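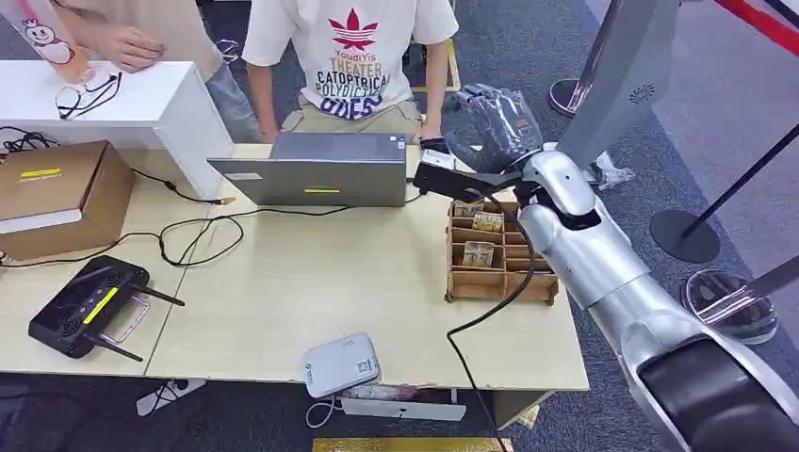
Temporary Exhibits and Public Displays
Handout 5: The Staffed Table
Course instructor: Vitória Magalhães
Session of 13 April 2023

Scope of the handout

The previous handout dealt with floor plans and visitor routes. The present one covers the staffed table, meaning any table at which one or more attendants speak with visitors while operating equipment. Unattended displays and sales counters are treated separately in May.

Students should have read the Wallin case before class. Copies are held at the department office under file number 781.

1. The working surface

The table is both a place of work and part of the display. The attendant needs room for a laptop and for both hands, and visitors should be able to see what is being done without leaning over the surface. In the Wallin hall, the planners put the laptop at the center of each table and left no clear position for the attendant, who ended up standing in the visitor route for most of the day.

Drinks, wrapping material and personal items are to be kept on a separate counter or shelf. A list of what may remain on the table should be agreed upon before opening and signed by the person in charge of the area.

2. Cables

A cable that crosses the front edge of a table will be caught sooner or later by a bag or a sleeve. Cables should leave the table at the back wherever the equipment allows it. Where it does not, the cable is fixed to the table leg and covered on the floor. Carpet does not remove the need for a cover.

3. Posts and barriers

Posts mark the line at which visitors stop. Bases must lie flat on the floor and must not extend into the attendant's working space. Mixed sets of posts are acceptable for a short event – the line should still be continuous. Gianni Caputo's plan for the Mirton fair (distributed in class) shows two openings, one for visitors and one for staff. Students should note the position of the second opening, which was moved after the first morning.

4. Attendants

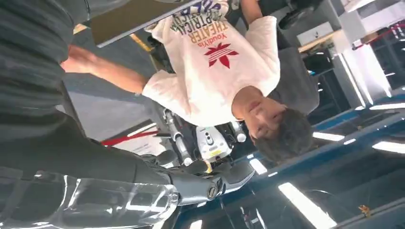
Visitors look for a person to address before they look at any sign. Organizers have three common means of making attendants easy to find: a uniform, a badge, or a fixed position behind the table. Ordinary clothing weakens the first of these. A loose white T-shirt with a red trefoil logo and colored block lettering, such as the one on the person reaching toward the flat gray panel, is easy to see from a distance, but its lettering says nothing about the exhibit. Where no uniform is issued, the badge should be worn high on the chest and printed in large type.

Attendants who must reach across equipment should agree beforehand on who answers questions during that time. Long sleeves, lanyards and loose jewelry are to be discussed at the staff briefing.

5. Assignment

Prepare a plan for one staffed table at the Sellenura open day. The plan should show the table, the attendant positions, the cable path and the barrier line, and should not exceed 2 pages. Work in pairs is permitted. Questions about the room may be sent to Muthu Sastry, who holds the floor measurements.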